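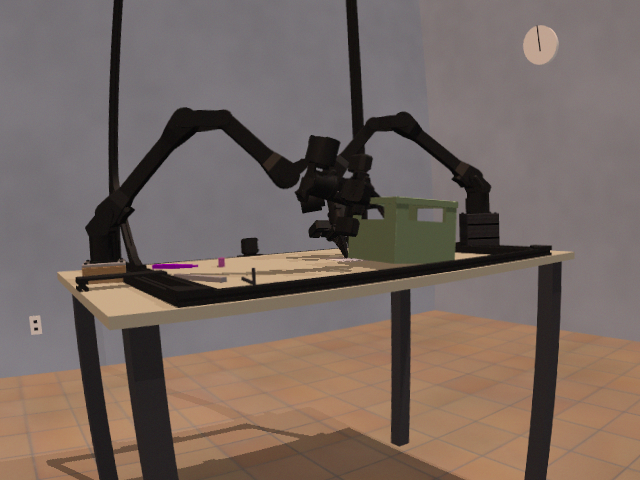
Nives Mazza

3rd August

I've had asthma since I was small, so I've owned more peak flow meters than I have decent saucepans. Most of them were the plain plastic tube you get from the chemist, with the little red pointer that slides up when you blow. They're fine. But my last one had started sticking, and I fancied something that would keep the numbers for me, so in May I bought the Mevel from Fatmont.

It's a chunky grey thing, a bit fatter than a tube of toothpaste, with a screen on the side and a mouthpiece that twists off. You press the button, wait for the beep, take a big breath and blow as hard as you can. Three blows, and it keeps the best one. My usual best is 455 and the Mevel agreed with that on the first morning, which cheered me up no end!

What I like most is the memory. It holds 30 days of readings, morning and evening, and shows a little graph you can scroll through. I took it to my asthma review and the nurse went through it with me there and then -- much nicer than handing over a crumpled chart with tea on it.

Now the grumbles. The beep is LOUD and you can't turn it down. My other half leaves for work late and was not impressed. The battery cover is fiddly too, and I've broken a nail on it. And the instructions are printed so small that I ended up reading them with my phone torch.
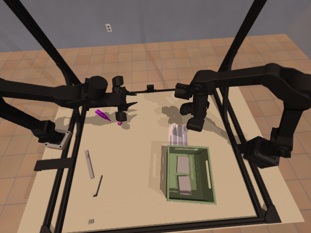 How it compares

Before this I had the Skukum, which is cheaper and sends everything to your phone. Lovely idea, but mine kept losing the connection and I'd find half a week missing. I also borrowed my sister's Lo Presti for a fortnight. It's the prettiest of the lot and comes with a proper hard case, but the mouthpiece is wide and I kept leaking air round the sides, so my readings were all over the place. The Mevel just sits by the toothbrushes and gets on with it. 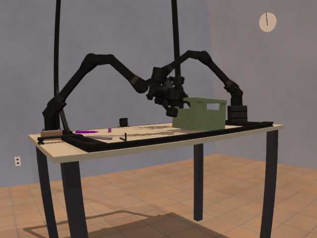

Can you wash the mouthpiece?

Warm water and a drop of washing-up liquid, then leave it to dry completely before you put it back on. Keep the main body out of the sink.

I'd give it four stars out of five, and the missing one is entirely for that beep. If Fatmont ever add a volume button I'll come back and change it.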